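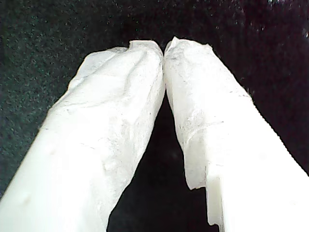
Getting Wax Out of a Tablecloth (and Other December Troubles)

Every December I set out far too many candles, and every January I'm at the ironing board with a tablecloth and a bad conscience. If you're the same, take heart! Wax comes out of most cotton and linen with things you already have in the house.

First, let it go hard. I know it's tempting to wipe at it while it's soft, but you'll only push it further into the weave. An ice cube in a sandwich bag will hurry it along if guests are due. Then lift off what you can with the back of a butter knife, going gently, especially on Grandma's embroidery.

Next, lay plain brown paper or a couple of paper towels under the stain and another on top. No printed bags, please (I once ironed a grocery store's name onto a very nice napkin). Set the iron to low with the steam off and press for a few seconds at a time, moving to a clean bit of paper as the wax soaks in. Keep going until the paper comes up dry. It takes longer than you'd like, so put the radio on.

Colored candles often leave a shadow behind. Dab a little rubbing alcohol on a hidden corner first, and if the dye in the cloth stays put, work it into the mark from the back and wash as usual. Don't put the cloth in the dryer until the mark is gone, or you'll be looking at it for years.

My neighbor Torunn Lunde asked about wax on wood. For that, leave the iron in the closet altogether. Warm the spot with a hair dryer on low, held well back, and wipe with a soft cloth as it loosens. A little furniture polish afterward brings the shine back nicely.

And for the candlesticks themselves, stand them in hot tap water for ten minutes if they're glass or metal all the way through, then peel. Weighted silver ones shouldn't be soaked, as the filling can come loose. Pour the water outside when you're done, never down the kitchen sink. My plumber charged me 150 dollars to learn that one, and he was very nice about it, too.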